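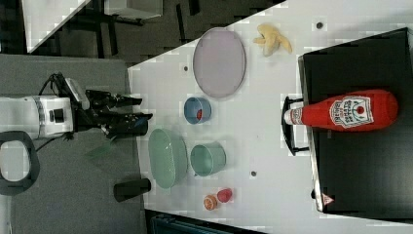
How much of the money should go to the second arm, and how much to everything around it? Half and half, as of tonight. I had it at most of the money for the arm until this week, and I changed it after going back over what we spent on the first one.

Dec 21, 2018. Last working day before the break. Rokeya wanted the equipment plan on her desk before she left, and she got it at ten past four, with two lines still open. I'm writing down how I got there so that in January I don't have to work it out again from the spreadsheet, which has too many tabs.

The first arm was bought in August of last year. We budgeted for the arm, the gripper and shipping. We did not budget for the mount, the second power outlet, the spare cable, or the days Habibur spent making the table sit level. Those came out of the general supplies line, and by spring there was nothing in that line for anyone else. Oratile still brings it up and she is right to.

So this time I started from the table and worked outward. Sorting and clearing tableware is the job for the next year. Plates, bowls, cups, food scraps, a ketchup bottle on a tray. None of it costs much, but all of it has to be bought more than once. Thin plates are harder on a gripper than bottles are, and I have asked for spare fingers, 4 sets. Safta thought two would do. I left it at 4 because the lead time is long and the cost per set is low.

There were three quotes for the arm itself. Jindasura is the cheapest and wants the full amount up front. Deka is in the middle and will take payment in two parts, the second one 90 days after delivery. Landry is the most expensive by a good margin, though they include a service visit and the others don't. I called the man at Landry on Tuesday and asked what the visit covers. He said inspection and recalibration, parts extra. I asked what it would cost to take the visit out and he said it could not be taken out.

I put Deka in the plan. The split payment lets us take delivery in one budget year and finish paying in the next, and Rokeya has told me more than once that this is the only way she can sign it. Jindasura is written in as the second choice. If Deka's delivery date slips past spring I will have to ask her about the up-front payment, and I don't look forward to it.

Mwanaisha raised something at lunch that I hadn't thought of. Two arms in the same room means two people who need to be trained on stopping them, clearing faults and logging hours. At present it is her and Habibur, and when one of them is out everything waits. She asked for 5 days of training for two more people, done here and not at Sekville, so nobody has to pay for a hotel. I added it under the arm and not under staff, which may get argued over. It is a cost of the machine as far as I'm concerned.

Open line one: a second table. The one we have has been drilled already and I would like the next one to match, but the supplier changed the size of the top. Habibur says he can make a new mounting plate to suit. I need a price for the metal from him, and he said after New Year.

Open line two: consumables. Real fruit goes bad and has to be bought every week. Plastic fruit lasts but doesn't behave the same when it is picked up. Oratile wants both. I wrote in a monthly amount that covers plastic for everything and real fruit for 8 sessions, and she can move it around if she wants to. She said she would look at it on the train.

Things I took out: the larger cabinet, the second monitor, and the label printer — that one hurt a little, I have wanted it for a year. The old printer works if you feed the roll by hand.

Total came in slightly under the ceiling. I did not put the difference anywhere. Last year I spread it over the small lines to make the sheet come out even, and then the outlet had to be paid for.

Rokeya read the first page standing up with her coat on and asked why the fingers were listed separately from the gripper. I told her they wear out first. She wrote that in the margin and took it home.

Still to do: email Deka for the delivery date in writing, return the Landry man's call, find the warranty card for the first arm. I think it is in the gray folder. Shut everything down at five and locked up. Snow on the car.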